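Usamos cookies propias y de terceros para mejorar tu experiencia. Aceptar | Configurar

Mesa de trabajo con dos tableros: ¿se nota la junta?

tomoana_eli
Buenas. Estoy montando una mesa grande para el cuarto de costura y plancha, que también va a servir para doblar la ropa de casa. Con un solo tablero no llego al fondo que quiero, así que voy a poner dos, uno detrás del otro, y la junta me va a quedar a lo largo, justo por el centro. Mi duda es si luego molesta para trabajar, sobre todo con tela fina y con toallas. La otra duda es el color. Me gusta un beige grisáceo, pero la mesa va pegada a una ventana grande y no sé si me va a deslumbrar.
Presupuesto para los tableros: 167 euros. Las patas ya las tengo.

fermin_olton
La junta se nota siempre. Yo tuve una así cuatro años y acabé cambiándola. Por bien que la dejes, con el tiempo un tablero sube un pelo respecto al otro, y la tela fina se engancha. Si puedes esperar, ahorra y compra una pieza única.

Danilo Lumbao
No estoy de acuerdo con lo de que se nota siempre. Depende de cómo sujetes los tableros por debajo. Si los dos apoyan en los mismos travesaños y pones pletinas cada poco, no se mueven. Yo puse 12 pletinas en la mía y paso la mano por encima sin encontrar escalón. Eso sí, los cantos tienen que venir bien cortados del almacén. Si vienen con rebaba hay que lijar antes de juntar.

tomoana_eli
¿Las pletinas de las planas, de las de ferretería? ¿Y entre canto y canto pones algo, cola o silicona?

Danilo Lumbao
Planas, sí. Cola no, por si un día hay que desmontarla para sacarla por la puerta. Silicona tampoco, se llena de pelusa de las toallas y queda una raya gris.

Bontu Workneh 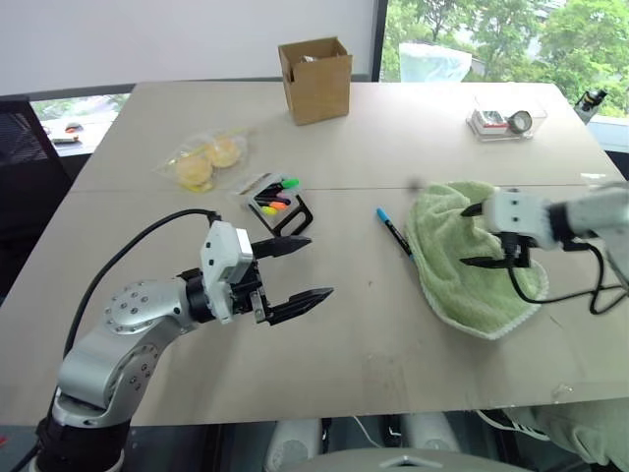
Mesa de dos tableros en beige grisáceo, con la toalla verde claro a la derecha.

Bontu Workneh
La junta va a lo largo, como la que quieres hacer tú, y en la foto es una línea muy floja. De tacto ya no te puedo decir por una foto, pero a la vista a mí no me molestaría. En cuanto al color, la pared blanca y el tablero claro van bien juntos. Fíjate también en la toalla, la del ribete blanco con ondas: se distingue bien sobre ese fondo. Con toallas blancas ya sería otra cosa.

fermin_olton
A la vista ninguna molesta recién puesta. El problema llega con la plancha y el vapor. La humedad entra por la junta y los cantos se hinchan, y ahí no hay pletina que valga.

Danilo Lumbao
Eso si planchas directamente encima con una manta fina. Con una tabla o una manta gorda no le llega casi nada. Y los cantos se pueden sellar con barniz antes de montar, dos manos y listo.

fermin_olton
Pues yo usaba manta gorda y se me hincharon igual. Cada uno que haga lo que quiera, yo solo cuento lo que me pasó.

neralik77
Lo del deslumbramiento depende más del acabado que del color. Mate siempre. Yo tengo uno blanco con brillo junto a una ventana al sur y por la mañana tengo que bajar el estor para poder enhebrar. ¿Hacia dónde da la tuya?

tomoana_eli
Al este, pero hay árboles delante y de abril a octubre dan bastante sombra. En invierno ya entra más sol.

neralik77
Entonces mate y sin problema. Un estor ligero para enero y ya.

Bontu Workneh
Una cosa más sobre el fondo. Si la pegas a la pared, mide hasta dónde llegas con el brazo sin tener que echarte encima. Yo hice la mía de más de 800 mm y la parte de atrás se ha quedado para dejar cajas, porque para doblar no la uso. Lo que pones al fondo no vuelve.

tomoana_eli
Uf, yo pensaba irme a bastante más. Lo voy a probar con cartones en el suelo antes de pedir nada. De momento me quedo con dos tableros mate, cantos barnizados y pletinas por debajo. Fermín, si se me hinchan vuelvo y te doy la razón.

fermin_olton
Aquí estaré. Y guarda el ticket.

prirkcombe_m
Aprovecho el hilo: ¿alguien ha puesto cinta de canto por encima de la junta? Me lo recomendaron en la tienda y no me convence.

Danilo Lumbao
No lo hagas. Se levanta con el roce y deja pegamento, y entonces sí que engancha todo.

Compartir 4 | Comentarios 18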